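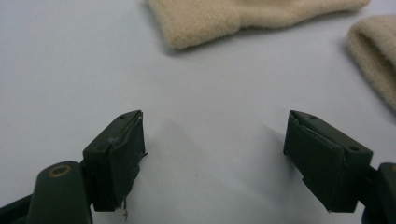 Dillness Sewing and Mending Room
Minutes of the April meeting, 7:00 p.m.

Present: Tiina Eskola (chair), Shufen Fu, Bujar Angelovski, Oona Tikkanen (minutes)
Apologies: Vasco Falcão

1. Last minutes
Approved with one correction. Bujar did not "agree" to wash the fleece remnants. He said he would look into it. Changed to "will look into it." Shufen asked what looking into it had produced. Bujar said his washer is small.

2. Beige fleece
The supplier, Jeven, has offered us another lot of beige fleece for $595, delivered. Tiina is in favor. She thinks it would cover blankets and hats through the winter.

Shufen is not convinced. We still have beige from the last lot, and she would like to know who is asking for it. Her view is that people take beige when the other colors are gone and that we have been reading this as demand. Tiina said beige goes with everything. Shufen said so does gray, and gray doesn't show every crumb and thread.

Bujar asked whether the price includes the cut pieces or only the roll. The email says "assorted," a word that has cost us money before. Tiina will get it in writing, with sizes.

Oona asked if the new lot would match the old. Jeven says yes. Shufen will believe it when she has a piece of each side by side in daylight.

Balance in the account is $2,627. Buying now leaves $2,032 before the machine service. No vote taken. Back next month.

3. Cutting and edges
Vasco sent a note proposing that we stop hemming the fleece and leave the edges raw, because fleece doesn't fray. The meeting agreed that this is what it says on every pattern. Shufen passed around a hat from last year that has gone wavy along the raw edge. It may have been stretched in the cutting, and it may be cheap fleece. Either way she would not give it to anybody.

Tiina proposed a trial: two blankets raw, two turned and stitched, all washed the same number of times. Bujar wanted to know who does the washing. See item 1.

Agreed to try it. Shufen will cut and Oona will stitch. Washing to be settled by email.

4. The white table
Oona reported that pale fabric on the white work surface is hard to see at the edges, and that she has cut one piece crooked already. Tiina has found a dark cutting mat from Iritz for $90. The product page says it will "transform your workspace." Bujar would settle for it lying flat. The last mat curled in its first month and we were told that was normal.

Shufen suggested a dark bedsheet clipped over the table, which we already own. Oona pointed out that you can't run a rotary cutter on a bedsheet. Shufen said scissors have worked for a long time.

Agreed to use the sheet until the next meeting, and for Tiina to ask Iritz about returns.

5. Dursun blanket order
Dursun has asked if we could make lap blankets for its waiting room. No number given, no date, and no mention of who pays for thread. They did say it would be "great exposure." The meeting wasn't sure what we would do with exposure.

Tiina will reply that we need a quantity and a deadline before we discuss it. She thinks they mean well. Bujar abstained from having an opinion.

6. Reserve
Reminder that we agreed to keep $2,000 in the account. If we buy the fleece and the mat together we fall below it. Tiina said it was only a guideline. Shufen asked for it to be minuted that it was a decision.

7. Other business
Fabric pieces are to be folded and put back at the end of a session. This was also agreed last spring.

Closed 8:40 p.m.

Actions
Tiina: Jeven sizes in writing, Iritz returns, reply to Dursun
Shufen: cut trial blankets, bring old fleece for matching
Oona: stitch trial blankets, bring the sheet and clips
Bujar: will look into washing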